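Home Sports Nature Space Quizzes Parents

How Does the Score Work in Tennis?

March 13, 2022
By Nyanda
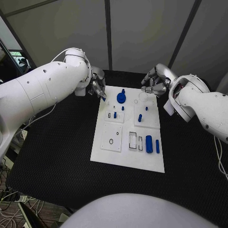
If you watch tennis for the first time, the numbers can look very strange. One player wins a point and the umpire says "fifteen." She wins another point and now it is "thirty." Then comes "forty." Why not one, two, three? Let us go slowly through it.

The smallest part: the point

Every time the ball is played, somebody wins a point. You win the point if the other player hits the ball into the net, or outside the lines, or does not reach it before it bounces two times.

When you have no points, your score is called "love." It has nothing to do with being in love! Some people think it comes from the French word for egg, "l'oeuf," because an egg looks like a zero. Other people do not agree, and we do not know for sure.

After love comes 15, then 30, then 40. The old story says that people used a clock face to show the score and moved the hand a quarter each time. Then the third number should be 45, and perhaps it was made shorter to 40 because it is easier to say. This is also only a story.

The middle part: the game

After 40, if you win one more point, you win the game. But you must be two points in front. If both players have 40, it is called "deuce." The player who wins the next point has "advantage." If she wins also the point after that, the game is hers. If she loses it, the score goes back to deuce. This can happen many times, and it can make the people watching very nervous.

The same player serves for the whole game. In the next game it is the other player's turn. The umpire always says the server's score first, so "fifteen–forty" means that the server has 15 and is in some trouble.

The bigger part: the set

Games are put together to make a set. The first player with six games wins the set, but again she must be two games in front. So 6–4 is enough and 6–5 is not enough. At 6–5 they play one more game. It can become 7–5, and then the set is finished, or it can become 6–6.

At 6–6 the players usually have a tie-break. In the tie-break the points are counted in the normal way – one, two, three. You need seven points and you must be two in front. A tie-break can finish 7–3, but it can also finish 11–9 or even higher.

The whole match

In most matches, you must win two sets. In some big tournaments the men must win three. There is no clock that says when a tennis match must stop, and a long match can continue for hours.

Try it yourself

Next time you watch a match, take a paper and write down the score of one game. Start with love–love, and write every change. If you come to deuce, write a big D each time it happens.

Words to remember

Love – zero points
Deuce – both players have 40
Advantage – one point in front after deuce
Serve – the hit that starts the point

Back to Sports Next: Why Is a Tennis Ball Fuzzy?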